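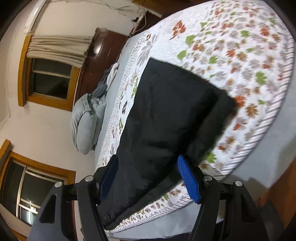
NOTEBOOK / Garment care and folding

December, started 2:15 pm
Posted by: bench notes, Grinov textile room

Bedroom session today, away from the bench. Subject is dark clothes on a bed: how to lay them, how to fold them, what the fold looks like after. Black stuff first as it's the worst to read. Matte cloth with a bit of fuzz to it, you lose the seams completely unless the light comes in low from the side. Windows no help, dark outside. Lamp on.

Left the quilt on the bed. Tried stripping to a plain sheet last month and the cloth slid all over the place. Quilt has some grip. Downside is lint, see below.

Working order, as done:

- garment down flat, long way along the bed
- smooth from the middle out with the flat of the hand, NOT fingertips (fingertips drag)
- find the seam by feel, line the fold up to it
- fold once, stop, look
- second fold only if the first one is square at the far end
- leave it alone for a bit before picking up

Button side goes down toward you. Had it the other way on the first go and the button got trapped in the fold and left a dent. Worth checking before you start, every time. I forget every time.

Fold sheet we've been using is the Revine one, 29 steps for the whole set of garments. Too many. Half of it is "turn and smooth" repeated. I crossed out a bunch in pencil and want to retype it with the trouser part and the jacket part on separate pages. The jacket page assumes you have a table you can walk all the way around, no good for a bed against a wall. Need a version where you stand on one side only and do everything from there. Pull toward you, never push away.

Times: 160 seconds for the slow careful fold, 103 for the quick one. Quick one looked fine until I ran a hand over it, ridge down the middle where the under layer had bunched. Slow one stayed flat. So I'd take the slow one for anything thats going on a shelf and the quick one for a suitcase where it gets squashed anyhow.

Lint. The Bronton roller is ok on smooth cotton, poor on this. Picks up for two passes then the sheet is full and it just pushes fluff along. Sutcliffe brush does better if you go one direction only. Brush first, fold after. Did it backwards once and spent ages unfolding to get at the inside. Also brush the quilt, or you are only putting it back.
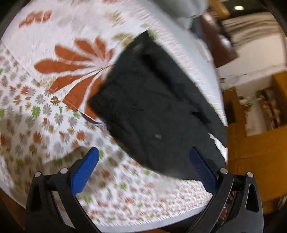
Spreading is where most of the trouble starts. If the cloth goes down crooked, no amount of patting fixes it and you end up folding a crooked thing neatly. What I want is the whole piece opened out with the corners findable before any fold goes in. On a printed cover that's easier than I expected, the big rust-orange flower gives you something to sight against, you can tell at a glance how far the left corner has come over it. Black on white shows the outline well too. What it doesn't show is anything inside the outline, a dark crease on dark cloth is nearly the same as no crease. Have to tip your head and catch it sideways. Long diagonal folds are the ones to chase out first, short ones mostly go when you smooth the long ones.

Edges: don't let the lower part run past the side of the bed. The weight pulls and everything you squared up creeps that way. Move the whole garment in toward the middle, re-smooth, then go on. Picking it up and laying it again is quicker than tugging.

Boxes need sorting before next time, want a clear strip on that side to stand in. Flatten the empties. Keep 3 for the folded pile, sizes to match the shelf depth, measure the shelf FIRST.

Still to do
- retype fold sheet, one-side version
- new refills for the roller, or give up on the roller
- try same fold on the bench with a blanket under, see if it's the quilt or me
- something lighter colored, gray maybe, so I can see what I'm doing
- tissue between layers? somebody wrote this in the margin of the old book with no reason given. try once

Redid the slow fold at the end, came out a little narrow at the top but square. Left it on the bed. Stopped 4:40, dark out.

This site uses cookies to remember your login and page settings. Accept / Manage preferences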